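Dark wall in a small dining room: which one?

Decorating and Finishes > Interior paint
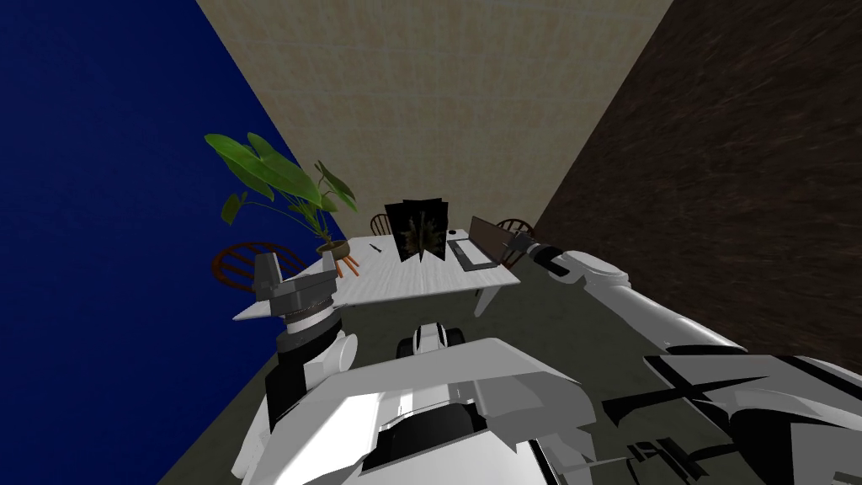
Replies (7)

tiston_flat
Small dining room, north facing, one window. I want one dark wall and the others pale. The render above has navy on one side, dark brown on the other and beige behind the table. My table is white too. Does a dark colour on the side walls make the room narrower, or should it go at the far end? Existing paint is a mid-sheen vinyl, sound, no flaking.

matt_or_nothing
Far end. Dark on a long side wall pulls it towards you. Dark on the short end wall makes the room look shorter, and in a dining room you can live with that. Two dark walls facing each other is a corridor.

Gosbridge_Dec
Disagree. It depends where the window is. A dark wall opposite the window takes most of the daylight and gives very little back. On a north-facing room I would put the navy on the window wall itself. That wall is in shade all day anyway, so you lose least.

matt_or_nothing
Then the window becomes a bright hole in a dark sheet and you squint at it through breakfast. I have done that once and painted it out.

Gosbridge_Dec
Glare is reduced if the reveals are painted white. Did you do the reveals?

matt_or_nothing
No. Same navy.

skoryk12
Whichever wall you choose, sort out the sheen first. Wash with sugar soap, rinse, sand with 120 grit, wipe down. Then a grey-tinted primer. Over white primer, navy will need three or four coats and will still show roller marks in low light.

tiston_flat
Is the tinted primer needed if I am sanding anyway? The Ukuston shop said two coats of the colour would cover.

skoryk12
Sanding is for adhesion. It does nothing for coverage. Two coats might do it over a mid grey. Cut in and roll one wall in a single session and keep a wet edge, otherwise you get a picture frame round the outside.

Gosbridge_Dec
Agree with that. Also check the bulbs. At 2,000 K navy goes nearly black and brown goes orange. Paint a sheet of lining paper, two coats, and move it from wall to wall. Look at it at 8 am and again with the lights on.

tiston_flat
Window is on the long side. I will try the lining paper on the end wall and on the window wall, and leave the brown out of it. Reveals white in both cases.

matt_or_nothing
Still the end wall.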